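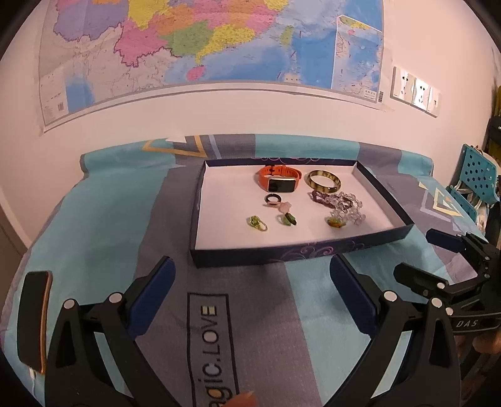

Keisha Iwasaki wrote to me after I gave an earlier version of this talk and said I'd spent far too long on the first night and hardly any time on the months after, and that the months after were when she'd needed somebody. She's right, so I've turned the thing round. First night gets ten minutes at most. Watch the clock!

Notes for Sokport library, 19/10/2023

Opening

Say hello, say thank you for the tea. Ask if they can hear me at the back (the last time I used this room the microphone buzzed and I ended up shouting).

Say early on that some people in the room may have been on the Skarar, or had family on her, and that it's fine to get up and leave at any point and come back, or not come back. The side door doesn't squeak. I'll not be naming anyone who hasn't said yes to it in writing.

Then who I am. I was a school counsellor, I'm not a doctor, and I'd had one afternoon of training in what to do after a disaster when the phone went. I still have the handout. It says "establish rapport" on page one and I remember reading that in the car and thinking, right, with what?

The first night (keep it SHORT)

The ferry goes on the rocks below Taltik in the dark. Up to 80 people are brought ashore over the next few hours and most of them end up in the dining room of the Swanson Hotel, because the lights were on.

Don't tell the rescue. Other people tell it better and they were there. I came in when folk were already in blankets.

What I got wrong: I went round asking people how they were feeling. Pause here, it usually gets a groan from the nurses. A man looked at me quite kindly and said he was feeling that he'd like his other shoe. So I went and found shoes, and after that people talked to me. Shoes, phone chargers, somebody's tablets, a quiet corner for a woman feeding a baby. I did more good with a bag of chargers than with anything on the handout.

Lorna Pollock's bit about the list. She sat at the hotel desk with a pad and wrote down every name as it came through the door, and she read the list out to callers all night. I asked her later what she'd have done differently and she said bigger handwriting. Let them laugh, then read her paragraph from the book, the one that starts "I knew if I stopped writing I would have to think about who wasn't on it." Read it slowly. Don't look up halfway, I lose my place.

What came next

Go straight on to the weeks after. This is Keisha's part and she's happy for me to use it.

For the first fortnight there was more help in Taltik than anyone could use. People drove in from all over with leaflets. I counted myself among them, mind you, I had leaflets too. Then the inquiry date was set, the reporters went, and the drop-in closed on a perfectly sensible timetable that somebody had drawn up before the accident happened.

Keisha rang the number on her leaflet in the fourth month and got a recorded message. Her words: "I wasn't bad enough to ring in week one. I was busy. I was cooking for everyone." Read the whole passage if there's time, pages are marked with the green sticky.

Point to make, and I want to make it plainly: the people who look after everybody else at the start are often the ones who come unstuck later. The hotel staff, the lad who drove the minibus back and forth, the teacher who had the children in her class on the Monday morning... careful, take out the day, I always get that wrong and someone corrects me. Just say "when school went back".

If you are planning anything like this in your own town, put some of your money aside for month six. Put some aside for the first anniversary too. We had a very good turnout at our anniversary tea and then a horrible week afterwards, and I hadn't booked a single extra hour of anyone's time for it.

How the book happened

It began as a box on the library counter. Catriona Haldane put it out with a stack of paper and some biros, and the notice only said "If you'd like to write something down." No closing date and no form to fill in. It stayed there for 18 months, and we had 843 pieces in the end, if you include the drawings and the one that is only a recipe for soup. (I do include it. It's on the page before the index and it's very good soup.)

Some are three lines long. One runs to a whole school jotter, both sides. A few aren't signed and we never tried to work out who they were, although in a place this size you do have a fair idea.

Choosing was awful. Aishwarya Pinto and I did it at her kitchen table and we fell out twice, once over whether to correct spelling (we didn't, she won, and she was right) and once over the angry ones. I wanted fewer of those. I thought they'd upset people. Aishwarya said, who did I think had written them? So they're in. There's a run of five together in the middle about the phone line and the compensation letters, and I've been told more than once that those were the pages that made somebody feel less daft for still being cross.

Everybody got their own piece back to read before it went to print. It added months. Several people took theirs out and one changed her mind and put it back in again, and I'd do it exactly the same way another time. If there are any editors in tonight, please, please do this.

Things I'd pass on

Not in any order, just talk round them, drop some if we're running late.

Ask what someone needs before you ask how they are.

Nobody has to tell their story. We had a well-meaning visitor in the first week who sat people in a circle and had them go round. Two people I care about didn't come near any of us again until the following September. Talking it through is grand if you want to. Being made to is something else.

Write names down, and write them down clearly. See Lorna.

Tell people what's normal. Bad sleep, snapping at the kids, not wanting to go near the pier. It settles for most. If it's not settling, or it's getting worse, go to your GP, and take someone with you if that makes it easier to get through the door.

Children know. The drawings in the box told us that much. Give them true answers in small amounts and let them go back to playing.

Have someone to ring yourself. Mine was Sheena MacBrayne, and she let me moan about the car park at Sokport for half an hour at a time before I got to what was bothering me. I didn't do this well the first year. Say so.

Reading to finish

Either the minibus one or the soup one, see what the room's like. If there are families in, do the soup. If it's mostly people from work, the minibus, and stop at "so I hoovered it".

Questions

Likely ones: was anyone to blame (not mine to say, point them at the inquiry report, move on). Will there be a second book (no plans, but Catriona has kept the box and things do still turn up in it). Can I bring this talk to our group (yes, gladly, I need petrol money and a chair).

Leave the helpline cards by the coats, away from the book table, so people can take one without having to speak to me. Bring change. Take the green stickies out of the library's copy before handing it back.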